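Cuaderno del taller – 11 ago 2021

Sigo con la masilla. Ayer dejé tres probetas en el alféizar y esta mañana la segunda ya tenía piel, una piel finita que se arruga si le pasas el dedo (y se lo pasé, claro, soy incapaz de no hacerlo). La primera, la de aceite de linaza cocido de Le Goff, sigue blanda como el primer día. La tercera, con aceite crudo y un chorrito de secante, va por el medio. Apunto todo antes de que se me olvide cuál es cuál, que la última vez acabé oliéndolas para distinguirlas.

Receta de la segunda, la buena de momento: 775 g de blanco de España tamizado, 100 g de aceite cocido del bidón de Kasier, y luego más aceite a ojo hasta que deja de pegarse a la palma. Ya sé que «a ojo» no sirve de nada en un cuaderno. Mañana peso el bote antes y después y lo pongo bien. Lo que sí tengo claro es que hay que amasar mucho más de lo que apetece; cuando crees que está, todavía le faltan diez minutos. Con la mano caliente se ablanda sola y engaña.

El encargo de Birngate, por si alguien coge el teléfono y yo no estoy: son las hojas de la galería, madera pintada, dos vidrios por hoja. El pedido es el 2618. Les dije que antes de diciembre y me parece de sobra, pero los largueros de abajo están peor de lo que parecían. Metí el punzón y entró como en un bizcocho. En uno habrá que hacer injerto entero, con cola y dos espigas, y dejarlo apretado toda la noche. Los otros los salvo con consolidante, creo. Creo!

El color sigue sin decidir. La clienta quiere un rojo oscuro, entre vino y sangre de toro, y yo le he dado ya tantas vueltas que no distingo uno de otro. La pintura de Bevgate cubre bien pero tarda una vida en endurecer, y en la junta con la masilla fresca hace cordones. Probar con imprimación gris debajo, que la blanca se transparenta en los cantos.

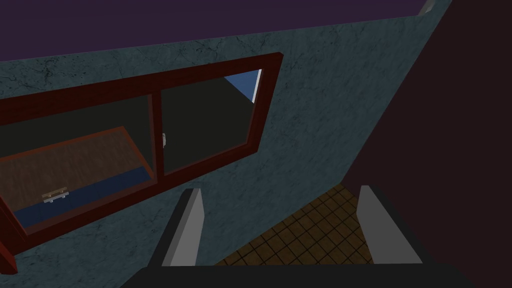 Ventana de dos hojas de vidrio con marco rojo oscuro y pestillo blanco. Render.

El blanco para los herrajes me gusta más de lo que esperaba. Yo habría puesto latón, como siempre, pero con un rojo tan cargado el latón se pone muy solemne. Tengo una caja de pestillos viejos para decapar; si salen sanos los pinto de blanco roto y le enseño uno puesto. Ojo con los tornillos, que son de ranura y de una medida rarísima: el que se pase de rosca lo busca él en la chatarrería.

Lo del vidrio. Corté cuatro piezas y rompí una, la última, por confiada. La rueda del cortavidrios pide jubilación: salta cada palmo y deja la raya a trozos. Con petróleo en la rueda mejora algo. He dejado todas las piezas dos milímetros más cortas que el galce por cada lado, y aun así una entra justa en una esquina porque el marco está descuadrado. Esa va marcada con cinta, no la cambiéis de sitio.

Otra cosa que quiero apuntar: antes de la masilla hay que dar aceite al galce, siempre, aunque haya prisa. En la hoja de prueba lo hice solo en la mitad y en la mitad seca la masilla ya se está cuarteando, la madera se le ha bebido todo el aceite. Da gusto ver una diferencia tan clara, la verdad! He guardado la hoja detrás del banco grande para enseñársela al próximo que me diga que es perder el tiempo.

Pendiente:
– pesar el bote de aceite y corregir la receta
– rueda nueva para el cortavidrios, y de paso puntas de vidriero
– muestra de rojo sobre imprimación gris, dos manos
– llamar a Birngate por el injerto (77 euros más la madera, avisar antes de cortar)
– tirar los trapos del aceite al cubo con agua, que hoy los he encontrado hechos una bola encima del banco y eso arde solo

La probeta uno la dejo otra semana en el alféizar. Si sigue blanda la rasco y reutilizo el blanco.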